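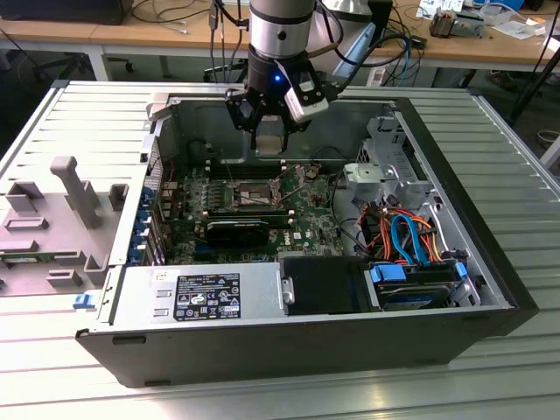
Dell tower on its side with the side panel off. The grey plastic shroud has been lifted out and is on the bench to the left.

Unit 3 handout: Removing and seating a desktop processor
Satolthorpe bench skills, evening group
Prepared by Mhairi Morrison, revised in April by Quyên Vương

Read this before you come to the bench. The practical takes 30 minutes and you will work in pairs. Bring your wrist strap and your own small torch if you have one.

Getting the case open

Shut down, switch off at the wall and pull the power lead. Hold the power button in for a few seconds. Lay the tower flat with the removable panel facing up. Clip your strap to bare metal on the chassis, away from any painted surface.

Take the shroud out before anything else. It directs air across the board and it will be in your way. Put it down somewhere it will not get leaned on, as the tabs snap easily and replacements are slow to arrive. Learn the layout of the case before you touch the board. Memory slots, socket, expansion card, power supply and drives should all be named on your worksheet.

Leave the drive cables alone. You do not need to unplug them for this unit, and every term we lose time to a SATA plug that was knocked half out.

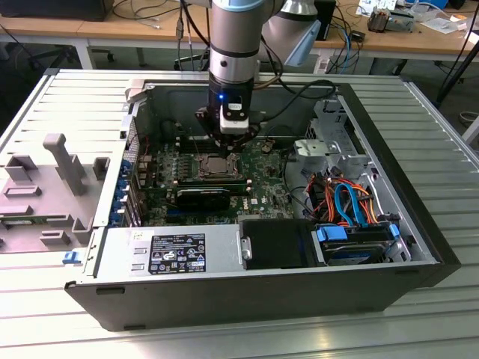
Square metal processor in its socket, memory slots alongside, black expansion card below.

Before lifting the processor

The heatsink comes off first. Loosen the screws a little at a time in a cross pattern. If it will not move, twist gently to break the grip of the paste. Do not pull straight up.

Wipe the old paste from the heat spreader with a lint-free cloth and isopropyl alcohol while the processor is still clamped down. Work from the outside edge inward. When the top is clean, copy the printed markings onto your worksheet. You will want them later and they are hard to read once paste is back on.

Now release the lever. Press down, move it sideways clear of the hook and let it rise slowly under your finger. Some boards have two levers. Check which one is marked to open first — it is usually printed on the load plate. Raise the plate by its tab.

Lift the processor by its edges, straight up, without sliding it. Place it in a tray, contacts up.

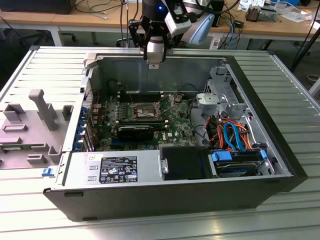
Socket area with its metal retention frame and lever, no cooler fitted. Graphics card below.

The bare socket

On this type of board the pins are in the socket and the pads are on the processor. The pins are very fine. Do not touch them, blow on them or wipe them. If you drop a screw in there, stop and call one of us over.

Inspect under a light held low and to one side. Good pins reflect evenly. A bent one shows up as a dark or bright spot in the pattern. Draw the position on your worksheet if you find one.

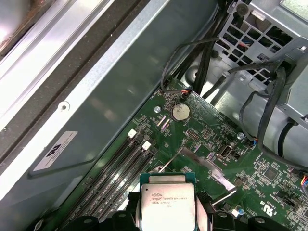 Seating the processor is a matter of lining it up and letting it down. Find the corner triangle on the processor and its partner on the socket, then check the notches. Read the markings one more time against your worksheet. An Intel Xeon E5-1630V3 has its model number across the heat spreader, with 3.70GHZ on the line below, so you can confirm the part without looking anything up. Keep it level, bring it down over the socket and release it. It should settle without pressure. If it rocks, lift it off and check the notches again.

Lower the load plate, then bring the lever down and hook it. Some resistance in the lever is normal. Stop if you feel grinding.

Worksheet, due at the end of the session

Record the processor markings in full.
Sketch the socket and mark the corner triangle.
Write down the order in which you opened the lever or levers.

Spare trays and alcohol wipes are in the Fereleck cabinet.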